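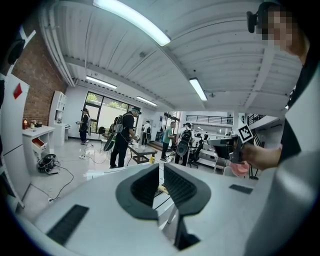
*Fig. 1. Hand-held grippers in use in the brick-wall room, with a marker on top of the one at right.*

# What we'd buy, and what we'd skip: equipment plan for the Fuvside gripper project

Sat 6 April

So my part of the group project was the money part. Everybody else got to write about grasp quality and data formats, and I got a spreadsheet, which I complained about for a week and then got weirdly into. This report covers what we need to buy to keep the hand-held gripper work going through next year, what order to buy it in, and where I think the first version of the budget (mine, from February) went wrong.

## Where the first budget went wrong

My February draft treated a gripper as one line item. One gripper, one price, multiply by how many people are collecting, done! Then I sat down with the parts list and noticed how much of the cost hangs off the gripper: the markers, the cables, the head camera, the backpack rig, spare pads, chargers, cases. A person who is fully set up to collect is carrying a lot more than a pair of fingers, and I had budgeted for the fingers.

So I threw out the old sheet and made the unit of planning a "kit," meaning everything one person needs to walk up and start working. We want three full kits. That lets two people collect at once with one kit left over for when something breaks, and things do break.

## Finger pads

I want to spend a minute on pads because they're cheap and I almost left them out. The ribbed grip lining on the inside of each finger is a wear part. Once it gets smooth, small stuff starts slipping, and you end up redoing takes and blaming the person holding the tool (sorry to my whole group for that one).

Parel sells the lining in sheets and we cut it ourselves. Pre-cut pads are nicer, no question, but they cost a lot more per pair and our cutting is fine if you use a fresh blade. My plan is 17 sheets for the year. I got there by looking at how fast we went through the first batch and adding a bit for bad cuts, mostly mine.

## Markers

The black-and-white square markers that sit on top of the grippers are close to free if you print them. The expensive part is mounting them flat and keeping them clean. Paper ones curl and pick up fingerprints, so I've put in for printed rigid plates, matte finish. Glossy was a little cheaper but I didn't want to fight reflections from overhead lights all year.

If we have to cut something from the plan, this can drop back to paper. I'd rather not!

## Cables

I asked for more cable money than anyone expected. Look at the floor in Fig. 1 and you'll get why I also asked for covers and ties. Long runs are handy for moving around, and they're also what your foot finds first. The list has:

- shorter replacement cables in two lengths, so we can stop using the longest one for everything
- floor covers for the runs we can't get rid of
- reusable ties, one big pack
- a label maker, which I fully admit I wanted for myself too

## Cameras and backpack rigs

These are the big lines. Fitzgerald quoted us for the head-worn cameras and the backpack rigs together, and the bundle comes out better than buying from two places. The catch is lead time: 59 days for the rigs. If we order at the start of summer we're fine. If we wait until classes start, we lose a good chunk of the fall term standing around waiting for boxes.

I looked at used rigs as well. The straps and frames would be okay used, I think, but I got nervous about secondhand batteries and there was no way to test them before paying. I'd say new for anything with a battery in it and used for the rest, if we can find it.

## Objects

We need things to pick up. My original line for this was a joke amount, and it was still too much. Small colorful household stuff works great, and most of it came out of people's kitchens. I left $300 for the year, mainly so we can get duplicates (if your one favorite object goes missing, your comparison goes with it) and a few bins to keep the sets apart.

## Buying order

1. Rigs and cameras from Fitzgerald, on account of the wait
2. Lining sheets and the rigid marker plates
3. Cables, covers, ties
4. Objects and bins, whenever

Storage is the one thing I haven't solved. Three kits with cases won't fit on the shelving we use now, and Bellemholm has lockable cabinets in the right size but charges for delivery by distance, and we're far. I've asked them whether we could pick up ourselves. Until I hear back, that line in the spreadsheet is highlighted orange and the total doesn't include it.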